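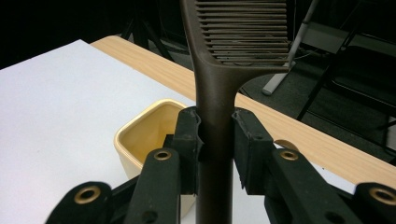

Equipment > Packing and Kitting > Wirkley Bench Picker

Posted August by Ridwan Chong, Dorketach

The Wirkley is a bench-mounted picker for kitting work: the sort of job where a person puts one of everything into a pouch, closes it, and then does it again until the tea trolley comes round. It was built for hotel amenity packs, which explains why our sales team can now discuss shower caps at length. Items go in at one side, pouches come out the other, and the colour of your hair by the end of the shift is your own affair. The fingers matter most. Each pad is notched on its inner face, so a round handle like the one on a brown plastic comb sits in the curve, and the comb stays upright with its teeth well clear of the black linkage. Flat-faced pads are available for soap, which has never respected a notch.

What it replaces

Mostly the reaching. At Manninen's packing room in Dirkgate, the kitting bench had two people on pick and one on check. There are still three people. Two of them now load trays, teach new items and deal with whatever the Wirkley has decided it doesn't recognise. The third still checks, and reports that the machine takes criticism better than her former colleagues, who are sitting beside her.

We'd like to claim everyone was delighted from the first morning. Several were. Others pointed out that the old bench let you chat while you worked, and that the new one beeps at you. The beep can be turned down. It can't be turned off, and we have had that conversation.

Teaching a new item

No programming. An operator takes the hand-held gripper, which has the same fingers and the same parallel jaws as the bench unit, and does the pick the way they'd do it themselves. Do that a few times, vary the angle, and save it under a name you'll recognise in a month. "Thing 2" is a poor choice and we see a lot of it.

The best teachers at Manninen have been the long-serving packers, who know that a comb goes in handle first and why. If you're budgeting, budget for that. Dirkgate moved its teachers up a pay grade, and we'd suggest you have the same talk before the crate arrives, as someone on the floor will certainly have it after.

What's in the crate

Bench unit with 2 arms
Hand-held teaching gripper
Notched and flat finger pads, 5 pairs in total
Tray set, pouch chute, cables
Printed manual (please)

Care

Pads scuff. Light marks on the edges are ordinary wear and don't affect grip. Inspect the inner faces every 1,000 picks and swap the pair when the notch has lost its shape. Wipe the links with a damp cloth. Don't oil the pads, however much they squeak.

Lead times and site visits are arranged through the Dorketach office. Bring a bag of whatever you pack, including the awkward one.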